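Masters swim meet in October – is the 50 free a dumb choice for a first race?
Posted by lanefourish

I swam in high school, quit for 15 years, and got back in the pool last winter with the Lovham masters group. We have a friendly meet coming up in October against Raltari and I signed up for the 50 free thinking short equals easy. Now everybody on my lane is telling me the 50 is brutal because you can't fix a bad start, and I should have picked the 200. My dive is rusty (I belly flopped twice last week) and my turn is just okay. I can hold a decent pace for a long time but I have no real sprint. Can I swap events, and should I? Also, do I need one of those tight racing suits or is my regular practice suit fine?

flipturnfan
Keep the 50! It's over before you have time to be scared, and for a first meet that's worth a lot. The 200 sounds gentle until you hit the third length and find out you went out way too fast, which everybody does. I did it at my first Texier meet and I still remember the ceiling tiles from the backstroke heat after, when I could hardly lift my arms.

About the dive – you don't have to dive. At most masters meets you can start in the water with a hand on the wall. Ask whoever runs your entries. I'd still do 8 starts at the end of each practice, no more than that, and only in the deep end with the coach watching.

old_breaststroker
do the 200, sprints are for kids

poolbagmom

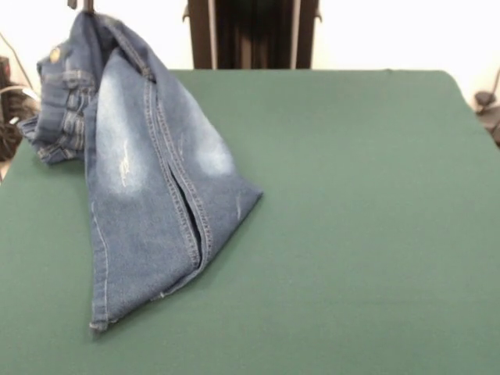
Swap if the entry deadline hasn't passed, but I'd ask to do both, to be honest. Our club lets you enter 3 events and a 50 early in the day makes a great warm-up for something longer. Practice suit is totally fine. I bought a fancy Ritard one and spent half the morning wrestling it on in the locker room, never again. What I'd think about more is what you wear between races, and please don't make it jeans like the blue ones in my picture. All those thick seams and belt loops bunched up at the waist are miserable over a damp suit, and denim takes forever to dry once it's soaked. Bring baggy sweatpants, a second towel and some old slip-ons. Oh, and eat something small mid-morning even if you're nervous – I had half a bagel before my 100 and felt so much better than the year I had nothing. Let us know which one you end up swimming!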